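Clarnow to Change Sorting Rules for Small Household Plastics

CLARNOW - The Clarnow utilities department will revise its curbside sorting rules in August after a trial found that films, foams and multi-part containers made up most of the rejected material at the Kocsis sorting plant.

The trial covered 867 households on two collection routes. Residents received a separate bin for small plastics and were asked to use it for anything they would normally hesitate over. Bins were emptied every other week, and the contents were weighed at the plant before being sorted by hand into 14 categories.

According to the department's report, 72 percent of the material by weight was accepted for baling. The rest went to disposal, either because no buyer takes the material or because two or more materials were joined in a way the line could not separate.
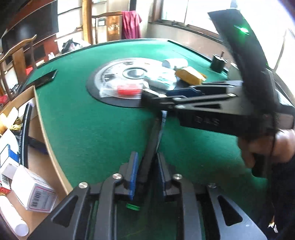 Film remains the largest single problem on the line. Bags wrap around the shafts of the disc screens and have to be cut out with the equipment locked off, a job that takes a crew of two between 20 and 40 minutes. Plant manager Győző Vörös said the type of film matters less than whether it arrives empty. A clear plastic bag with something still in it, like the one with the bright red item showing through, is read by the optical sorter according to whatever is inside, and the whole package is ejected to the wrong chute. Sponges give a different kind of trouble. A tan-yellow block like the one beside the white roll is light for its size and travels with the paper fraction, where it counts as contamination against the bale.

Under the revised rules, empty bags and wrap will be accepted only at the two drop-off points on Mill Road and at the transfer station. Sponges, cloths and tape will be listed by name as trash. The current guide refers to them only as "non-container items," a term that fewer than half of the households surveyed could define.

Rigid bottles and jugs stay in the curbside program. The department is, however, changing its instruction on caps. Residents have been told since the program began to remove them and throw them away. Caps put loose into the bin fall through the first screen, which has openings of two inches, and leave the line with broken glass and grit. Caps screwed onto an empty bottle stay with it to the baler, and the reclaimer separates the two plastics by flotation after grinding.

"The old instruction was written for a different baler," said Veronika Kovács, who prepared the report. "Bottles with the cap on used to hold air and burst the ties. The current unit perforates them first."
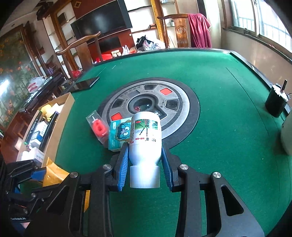

A white plastic bottle with a screw cap. Under the new rules, caps stay on empty bottles.

The trial also looked at labels. Bottles were checked for a resin code on the base, and those without one were set aside. Imported goods with labels in other languages were no more likely to be rejected than domestic ones once the code could be found. Full-body shrink sleeves were a more frequent cause of rejection, as the sorter reads the sleeve and misses the bottle under it.

Processing of the trial material was handled by Fisance, the contractor that operates the Kocsis line. The company billed the city for 1,760 labor hours over the period, including hand sorting. Department engineer Katalin Dudás said the figure should not be used to project operating costs, as hand sorting would not continue under the permanent program.

A second item in the report concerns residue. Containers with more than a teaspoon of product left in them were logged separately, and 1,227 were recorded. Cleaning concentrates and cooking oil were the most common contents. The new guide will ask residents to empty containers and give them one short rinse with cold water. Hot water and detergent are not required.

Boglárka Hegyi, who represents the north side on the city council, asked whether the guide would be printed as well as posted online. The department said a single-sheet version will go out with the July water bill. Bin stickers will follow for buildings with shared collection.

Routes and pickup times do not change. Carts with film in them will be tagged during the first two months and emptied as usual. After that, tagged carts will be left for the next trash pickup.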